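Household Care, Level 2 — Bristley evening course
Handout for session on floors, part two: carpet

Carry on from hard floors. Bring last week's sheet, we need the table on the back.

Pile first. Cut pile = loops sheared off at the top, stands up, shows footprints and hoover tracks. Loop pile = left whole, harder wearing, but catches. Never pull a snag on loop pile, trim it level with sharp scissors. Mixed pile behaves like whichever is the taller part.

Fibre next. Wool: cool water only, nothing with bleach in it, dries slowly. Man-made: more forgiving with water, less forgiving with heat (an iron or a hot pan will melt it flat and there is no way back). If you don't know the fibre, treat as wool.

Dry soil — most of what is in a carpet is grit, and grit cuts the pile at the base. Slow passes, both directions, then across. Two slow passes beat a lot of quick ones. Edges with the narrow tool, once a week is plenty in a bedroom. Hallways more often, see Tirau House exercise.

Furniture: lift, don't drag. Dents from legs come up with a damp cloth and patience, then brush up with fingertips. 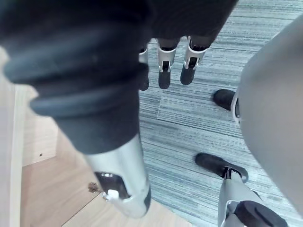

Page last changed: Tuesday, December 22, 2020

Spills. Blot, never rub. White cloth or kitchen roll, from the outside of the mark inwards. Plain water before any product. Change the cloth when it is takng up colour. Weight it down overnight with clean dry towels if the backing got wet.

Spot test every time: corner behind the door, 300 ml of made-up solution is more than enough for the test and a small stain together. Wait till dry before judging, colours look darker when damp.

Old stains — be straight with the householder. Some will lighten, some won't shift at all.

Rugs on top of carpet: check underneath for dye coming through. Turn them end to end when you do the edges.

Reading: Bristley floors booklet, p. 76 (pile diagrams) and p. 97 (stain table). Ignore the ammonia line on p. 97, it's out of date, wrong for wool.

For next time: pick one room at home, write down the pile, your best guess at fibre, and wich parts are most worn. Half a page. Stairs get there own session in the new term.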